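Kitchen > Serving > Plates and Trays > Staltavley Round Plate

Print this page | E-mail to a friend
Shares: 27

Staltavley Round Plate, stainless steel

Back in stock as of July. Sold out before we got this page finished last time, so ordering first and writing second.

Everyday plate from Nultell. Round, shallow, low rim. Goes from oven-warm leftovers to lunch outside to the camping box and back to the cupboard. No glaze to chip. No pattern to wear off. Drop it and you get a noise, maybe a small ding.

What's in the pack
- 2 plates, same size
- Care card (short, keep it or dont)
- Paper sleeve between the plates, save it if you're putting them in storage

Good for
Rice and curry, flatbread, eggs, cut fruit, kids' snacks, resting a roast chicken while you find the carving knife. Fine under a flower pot too, a few customers do this.

Not so good for
Soup. Anything runny, really. The rim is low. If you want depth get the Kaewkla bowl, same steel, same finish, taller sides.

Not for the microwave. Please. We get this email every month.

Care
Wash before first use - warm water, dish soap, soft sponge. Dishwasher OK. Dry with a towel if you have hard water or you'll get spots. Spots come off with a little white vinegar, leave it 15 minutes then rinse. No steel wool, no bleach. Burned-on food: soak overnight, baking soda paste in the morning.

Fine scratches will show up in the first few weeks of use. Normal. They blend together after a while and the plate looks better for it, we think.

Stacking
They nest. Take up very little room, which was the whole idea for the Tronivstead line to begin with - small kitchens, boats, vans, dorm rooms. Put the sleeve back in if the rattle bothers you on the road. 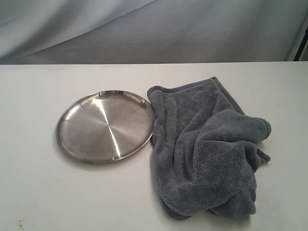 Orders placed before noon go out same day. After noon, next working day. Larger orders for cafes and school kitchens, write to us first so we can check whats on the shelf. Mixed packs with the Kaewkla bowl are coming back in the fall, no price yet.

Returns
Unused, in the sleeve, any reason. Used and unhappy, write to us anyway and we'll work something out. Bent in shipping, send a photo and we send a new one, keep the bent one for the garage.

Warranty from Nultell covers rust and warping in normal kitchen use. Doesn't cover campfires set directly under the plate.

Comments (2)
Print this page | E-mail to a friend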